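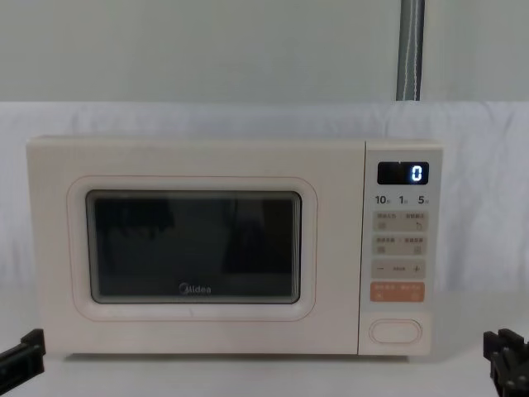 Frequently Asked Questions: Appliance Circuits and Kitchen Power at Jernolley Court

Which outlets can I use for a microwave or kettle?
Use the two counter outlets to the left of the sink. They are on a dedicated 20-amp circuit. The outlet beside the refrigerator is on a separate circuit and should carry only the refrigerator.

Can I run two heating appliances at once?
Not on the same circuit. A microwave with a rated input of 1,100 watts draws a little over 9 amps at 120 volts, and a typical kettle draws 12.5. Together they exceed the breaker rating. The breaker may hold for a minute or two before it trips, so a short successful run does not mean the load is acceptable.

The wattage on the front of my microwave is lower than the one on the label. Which applies?
The front figure is usually cooking output. For circuit load, use the rated input on the nameplate, normally on the back or inside the door opening. If the plate gives amps, use that number directly.

May I use an extension cord or power strip?
No. Plug heating appliances straight into the wall. Phone chargers, radios and under-cabinet lamps may share a strip if it is UL listed and the total load stays under its marked limit.

How do I reset a tripped breaker?
Switch off and unplug everything on the affected circuit. Open the panel in the hall closet, push the handle fully to OFF, then to ON. A tripped handle rests between the two positions and will not reset from there. Plug items back in one at a time. If the breaker trips again with nothing connected, leave it off and file a request.
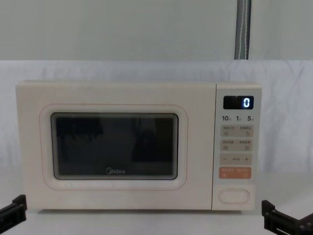 The outlet is dead but no breaker has tripped. What now?
Press RESET on the GFCI outlet nearest the sink. It protects the other counter outlets downstream. If the button will not stay in, unplug everything on the counter and try again. In Agyeman wing units the GFCI is inside the pantry door.

How often should the GFCI be tested?
Monthly. Press TEST, confirm that the outlet loses power, then press RESET.

What does the Sestinow meter in the hall closet show?
Energy used by your unit since the first of the month, in kilowatt-hours. A reading of 173 means 173 kWh. The display goes dark after 40 seconds; press the single button to wake it. It does not show load on individual circuits.

How is usage billed?
The first 80 kWh each month are included in rent. The remainder is billed at the utility rate through your Rendatora account, and statements post in the first week of the following month. Studio and one-bedroom units have the same allowance.

How do I file an electrical request?
Log in to Rendatora, choose Maintenance, then Electrical. Give the unit number, the breaker number and what was plugged in at the time. You can attach up to 5 files. For a burning smell, a hot outlet cover or visible sparking, leave the unit and call 911, then the office line.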